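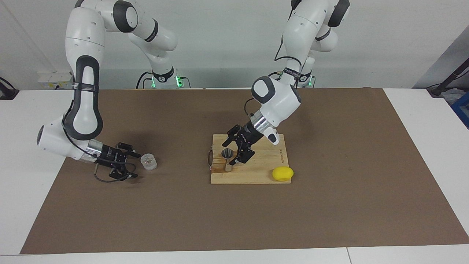

双臂工位夹爪异常复盘会 会议纪要

时间：周六 下午
地点：Grarka 二楼小会议室，后半段移到工位旁
主持：Geeta Tyagi
出席：Cauã Coutinho、Kelly Cavalcanti、Tín Giáp、Jailson Meireles
记录：Kelly Cavalcanti
议题：右臂夹爪意外张开；急停后的恢复流程；线缆走线；下周安排

一、开场

Geeta 先说，这次故障值得好好聊一个下午，因为现场日志难得地完整，从下发指令到急停的每一步都能对上时间。她希望大家今天把想法都倒出来，先别急着定责任，也别急着定结论。上次会议纪要无异议，通过。

Jailson 问能不能顺便讨论新的调酒任务（他准备了一份很长的动作清单，看得出来是真喜欢这个任务）。Geeta 同意放到最后，有时间就讲。

二、事件经过（Tín 报告）

任务是双臂配合：右臂取透明小玻璃杯，左臂在木砧板一侧处理金属小杯，然后两臂在桌面中间会合。周五下午一共跑了97轮，前面都很顺，Tín 说他当时已经在想晚上怎么跟大家炫耀了。

最后一轮，右臂夹住玻璃杯抬起后，夹爪在没有收到张开指令的情况下松开。杯子从很低的位置落回牛皮纸上，倒了，没有碎。左臂当时还在按原轨迹往中间走，Tín 拍下急停，两臂停住，没有相碰。无人受伤，设备外观检查无损伤。

Tín 补充：从夹爪张开到他按下急停，日志显示间隔不到一秒，但左臂在这段时间里完全不知道右臂出了事，这一点他觉得比夹爪本身更需要讨论。

Cauã 问杯子有没有可能是滑脱。Tín 答不是，夹爪开度的读数有明显跳变，直接从夹持值跳到全开，滑脱不会这样。Cauã 表示接受，又问读数本身可不可信。Tín 说现场他亲眼看到两指是张开的，和读数一致。

三、原因讨论

1. 通信中断
Cauã 周五晚上把右臂夹爪的通信记录翻了一遍，找到了非常漂亮的一段（原话）：张开之前，夹爪控制器掉线后重新上线。重新上线时控制器执行了一次初始化，而初始化的默认动作就是全开。也就是说，张开的指令是夹爪自己给自己的。

他昨晚在备用夹爪上复现：空载状态下手动拔插通信线，拔插5次，每次重新上线都会全开。大家围着他的笔记本看了两遍回放，Jailson 要求再放一遍。

2. 为什么会掉线
目前怀疑走线。右臂腕部出来的细黑线在夹爪下方留了一个弯，手腕转到某些角度时，弯会贴近纸面，接头处也会受到拉扯。Kelly 提到上个月换过线，换的时候为了给手腕留余量，特意放长了一截。Cauã 认为余量本身没问题，问题在于没有固定点，力都落到了接头上。

Geeta 提醒，这一条还只是怀疑。备用夹爪上的复现只能说明“掉线会导致张开”，还没有说明“走线会导致掉线”，两件事在报告里要分开写。Cauã 同意，下周在右臂上装好固定夹以后做一组对照，原走线和新走线各跑一遍腕部全行程，夹爪空载，看掉线记录。

3. 电源
Jailson 提出也要查供电，后墙的插排上接的设备这段时间有增加。Tín 查过控制柜的电压记录，周五下午没有异常，但夹爪那一路没有单独记录。结论：暂不排除，加一路监测。

4. 左臂为什么没有停
两条臂由同一个任务程序调度，但任务程序只检查机械臂本体的状态，不检查夹爪的在线状态。夹爪掉线再上线，程序这边看到的是一切正常。Tín 说这段代码是他写的，写的时候默认夹爪不会在任务中途消失。他已经画好了新的状态图，大家看完都很兴奋，当场提了不少意见：

Kelly 希望夹爪离线时两臂都进入保护停止，而不只是出问题的一侧。
Cauã 希望夹爪重新上线后保持原来的开度，初始化改成由人确认后再执行。
Jailson 担心保护停止太敏感，偶尔丢一包数据就停，一天下来跑不了几轮。
Tín 建议加一个短的容忍时间，具体取值等对照数据出来再定。

Geeta 的意见：宁可先停得多一点，等数据够了再放宽。大家同意。

四、急停之后的恢复流程

这一段讨论得最久。Tín 讲，急停以后他伸手把玻璃杯扶正拿走，当时控制柜还没有断使能确认，只是看两臂都不动了。他主动提出来，说事后越想越觉得不妥。Geeta 感谢他讲出来，并说现有的操作卡上这一步写得含糊，换谁都可能这么做。

会上移到工位旁，对着实物把流程走了一遍。Kelly 扮演操作员，Jailson 拿着卡念。走到第三步就卡住了：卡上写“确认机械臂处于安全状态”，但没有写看哪里、看什么。Kelly 指着底座的绿灯问这算不算安全，三个人给出了三种回答。Cauã 翻出 Erkik 的控制柜手册对了一下，决定以后一律以控制柜面板的状态为准，底座灯不作为伸手的依据。

新的恢复流程草稿共6步，会上通过试行：

（1）按下急停，口头通知旁边的人。
（2）在控制柜面板上确认两臂均已断使能，读出状态，由第二人复述。
（3）观察两个夹爪是否还夹着东西。夹着的，先托住，再处理。
（4）取出桌面上的杯子和其他散放物件，砧板可以留在原位。
（5）导出日志，写明轮次和现象，未导出之前不得复位。
（6）两人都离开桌边以后，再复位并以低速回零。

Jailson 问，一个人值班时第2步怎么办。Geeta 答：一个人值班时不跑双臂任务，单臂任务另写一张卡。Jailson 说那周末的排班要改，Geeta 说改。

Kelly 提议把玻璃杯暂时换成塑料杯，这次没碎是高度低，不能指望每次都这么低。Tín 有点舍不得，透明玻璃的反光对视觉模块是很好的考验，前面那些轮次抓得那么稳，他自己都没想到。最后折中：固件改好之前用塑料杯，改好并通过验收以后恢复玻璃杯，恢复第一天全程低速。

五、固件与供应商

夹爪控制器的固件由 Tesent 提供。Cauã 已把日志片段和复现步骤发过去，询问上电默认动作能否通过参数关闭，目前还没有回复。如果不能关闭，Cauã 打算在中间加一层转接板，把初始化指令拦下来。他已经画了草图，讲得兴致很高，Geeta 不得不提醒他时间。

Kelly 问 Kuo 项目的那两台用的是不是同一版固件。Tín 查后确认是。决定今天就通知 Kuo 项目组，在结论出来以前，夹持易碎或有重量的物件时，人员不得把手放在夹爪下方。

六、验收条件

恢复正常速度之前，须满足：
右臂夹爪线缆加装固定夹，腕部全行程无拉扯；
任意一侧夹爪离线时，两臂均能进入保护停止；
夹爪重新上线后保持原开度；
新任务程序用塑料杯连续跑满40轮，无掉线、无意外张开。中途出现一次即从头计数。

Jailson 觉得最后一条有点狠，但表示很期待看到那一天。Tín 当场认领。

七、调酒任务（简短）

时间只剩一点。Jailson 讲了前两个动作：左臂取金属小杯，右臂扶住玻璃杯，空杯比划倾倒。大家都很喜欢，Kelly 问能不能加柠檬，Jailson 说清单第二页就有。正式讨论推迟到验收通过以后，在此之前只许在仿真里跑，不加任何液体。

八、待办

Cauã：右臂加装线缆固定夹，做新旧走线对照；跟进 Tesent 回复；转接板草图发群里。
Tín：修改任务程序，加入夹爪在线检查和双臂保护停止；拆分事件报告中的“已证实”与“待查”两部分。
Kelly：重写急停恢复操作卡，打印后贴在控制柜旁；准备塑料杯。
Jailson：给夹爪供电加一路电压监测；调整周末排班；仿真里搭调酒任务。
Geeta：通知 Kuo 项目组；审阅事件报告。

下次会议：对照数据出来后由 Geeta 召集，地点直接定在工位旁，请 Cauã 带上拆下来的旧线和接头。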